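Part 3: Getting your workbench ready

If you skipped ahead to the letterpress bits, come back for ten minutes! I did the same thing with my first tabletop press, the little Korcombe, and I spent the whole evening chasing specks of grit out of my ink. So this part is all about the bench. Inking starts in Part 4.

I like to lay something over the bench before any tools come out, and to keep the cleaning things within reach.
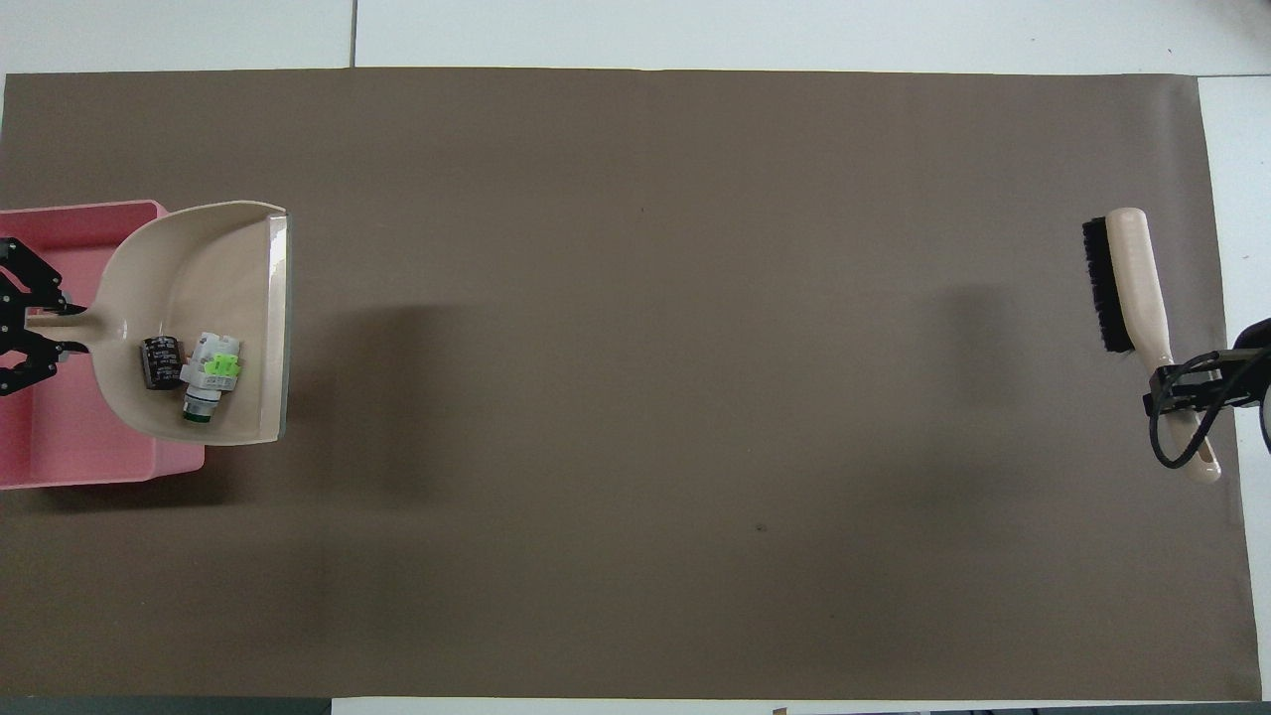
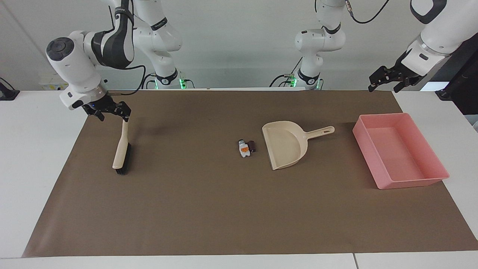
You'll need a flat table that doesn't wobble, a roll of heavy paper, low-tack tape, two rags, a stiff brush, a soft brush, and the hex key that came in the bag with your press.

1. Clear the table and wipe it down. Let it dry completely before you go on – damp wood will make your paper cockle.

2. Push down on each corner of the table. If it rocks, fold some card and wedge it under the short leg. My own table was built in 1896 and has never met a level floor in its life, so I'm on very good terms with folded card.

3. Unroll your covering paper curl side down and tape the two back corners only. Leave the front loose for now.

4. Lift the press by its base (never by the handle, please) and set it down with the handle on the side you write with. It's heavier than it looks, so get a friend if your back is anything like mine.

5. Line up the front feet with the front edge of the table, a hand's width in. Now tape the front corners of the paper.

6. Tighten the four foot bolts with the hex key, going corner to corner a little at a time. Snug is fine. Ziad Najjar cranked his down hard and cracked a foot, and the replacement took until September to arrive.

Caution: Keep your free hand off the bed whenever the handle is moving, even when you're just testing. The gap closes faster than you'd think.

7. Pull the handle down slowly, all the way, with nothing in the bed. You want one smooth movement. If you feel a catch near the bottom, stop and check that the roller hooks are seated on both sides.

8. Use the stiff brush, dry, on the rails and the outside of the base. Save the soft one for type, and don't swap them! Metal type dents a lot more easily than people expect, and a bent serif is bent for good.

Note: If you bought your press secondhand, the rails may have old oil on them that's turned to something like toffee. Put a little mineral spirits on a rag, open a window, and take your time. Spread the used rags out flat outdoors to dry, away from anything hot. Don't ball them up in the trash, as oily rags can catch fire on their own.

9. Put one drop of light machine oil on each hinge pin and work the handle up and down ten times or so. Wipe off whatever squeezes out.

10. Set out your paper stock on a separate table if you have one. I cut 500 cards for my first big job and stacked them right beside the ink slab, and I think you can guess how that went.

Leave the press overnight if you can, then check the foot bolts again in the morning. Mine always want another quarter turn. Once they're holding, grab your ink knife and go on to Part 4.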